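The two-armed packer that was meant to be done by February

Assunta Guerra has a rule about robot videos: she wants to see the hundredth try. The first one, she says, has been picked out for you. So it's a bit rich that she has spent her evenings at Rarach, the shared workshop in Ultthorpe where she pays by the month, building a machine whose whole purpose is to put small things in a box.

I went along expecting to be won over. People who write about home automation usually are. You get shown the clever part, you get a cup of tea, and you leave having forgotten to ask what it cost or whether anyone would miss it.

The cost is 79 hours of her own labour so far, not counting the weeks she spent waiting on a bracket from Roltamley, which arrived drilled for the wrong flange. The arms were bought second-hand. She won't tell me the price and changes colour slightly when I ask.

The job itself is modest. Guerra sells repaired radio parts by mail and packs them by hand, badly, at her kitchen table. Two arms would share the work, one fetching and one filling. She named the control program Camacho after a neighbour's dog, on the grounds that neither comes when called.

Her log is the best thing about the project. It is a plain school exercise book and it doesn't flatter her. Out of 106 trial picks on one page, she has marked 8 as good enough to post. The rest are dropped, squashed, placed on their side or, in one entry, "where did it go". She blames the lighting. Then she blames the foam. By the end of the page she is blaming herself, and I think that's closer to the mark.

Most of the bench time goes into something that never turns up in the brochures, and that's cable. Every sensor hung off a wrist drags its lead behind it, and a lead that's fine in one pose will snag in the next. She has rerouted hers so often that she's stopped writing it down.

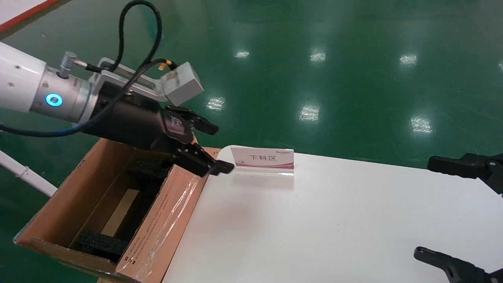
Open fingers over the foam-lined carton, with the unloading sign on the table beside it.

The carton is its own headache. Its walls flex, the foam shifts, and a program that believes in straight edges doesn't cope well with cardboard. A rigid plastic bin would fix a good deal of this, and Guerra knows it. But her customers get cardboard, so she says the machine has to learn cardboard.

I asked whether she'd be better off just packing the parts herself. She worked it out on the back of the log. At her current pace by hand, she could have packed every order she's had in the past two years and still had time to paint the fence.

She's going back in on Aug 9, 2020 to try softer finger pads. I've asked her to send me the page from the log, and I've told her I don't want the video.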